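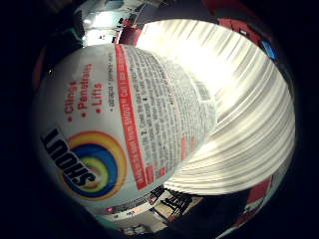 Section 3. Recording a session with the hand-held gripper

Read section 2 first (charging, pairing). Recordings made before pairing don't get a session number and can't be matched up later.

3.1 Before you start

1. Check the battery light. Green, go. Amber, swap it now.
2. Wipe the lens. Soft cloth, no spray.
3. Clear the last batch off the card. Mengal needs 14 GB free or it stops without a warning.
4. Open Mengal, choose your site (Westside users: pick "Westside B", the old entry is still in the list). Type the task name exactly as on the task sheet. Laundry tasks and kitchen tasks go in seperate sessions.

3.2 Recording one example

1. Hold the gripper still, jaws open. Press the trigger once. Wait for the beep.
2. Move in at normal working speed. No slow motion.
3. Close on the item. Keep hold until the task sheet says let go.
4. Finish the task, open the jaws, hold still again. Press once to stop.
5. Good try: press nothing. Bad try: long press, two beeps, marked as spoilt.

Note. Drops and fumbles are not spoilt. Leave them in. Spoilt means wrong item, wrong task or someone walked into you.

Note. Bottles: change the tilt and the grip height between examples. Same for whatever is behind, move along the worktop a bit. A hundred copies of one grip are no use to the trainer.

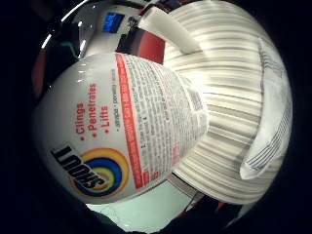

Fig. 3-1. Shout bottle at close range, striped fabric behind.

3.3 Close work

Items right up to the lens are fine as long as some of the background still shows. If the whole view is one label, back off and start a new example.

CAUTION: caps shut before you pick up any cleaning product. Liquid in the jaw hinge is not covered by the Skudska repair plan.

CAUTION: keep your free hand clear of the jaws. They do pinch.

3.4 How many

Aim for 155 good examples per task. Takes around 2 hours with breaks. Stop if your wrist aches, the session can be reopened the same day.

3.5 Sending it off

1. Dock the gripper. Do not pull the card while the light blinks.
2. In Mengal press Close session, then Send to Granska.
3. Granska shows "received" when its done. If it shows "held", look for a blank task name, fill it in and send again.

Revised 2 Nov 2024. Replaces the October sheet, bin any printed copies.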